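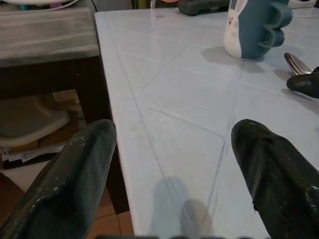
Dec 22, 2019

Print | E-mail

Table day! I've been wanting to get that poor tabletop cleared since July and today I finally did it, with the radio up loud and a pot of Wisik tea going. Two bags of junk mail, the Muliline catalogs (why did I keep 11 of them?), candle stubs, a dead calculator, all gone. I love this table so much when I can see it! The pale blue-gray, and those grooved lines making big diamonds and triangles, I could follow them with my finger all evening. It still wants a good wipe, there are smudges, and dust gets in the grooves, so I'll try an old toothbrush tomorrow.

The little teal plush with the pink nose, a spoon, a thin white cable and a couple of dark odds and ends are left to find homes for. The spoon goes in the drawer, easy. The plush I may just keep out, it's so sweet with its white front and tiny stitched face. Maybe the shelf by the window, next to the Latus jar?

Seven for dinner on Christmas Eve and we'll all fit. I can't wait!

Print | E-mail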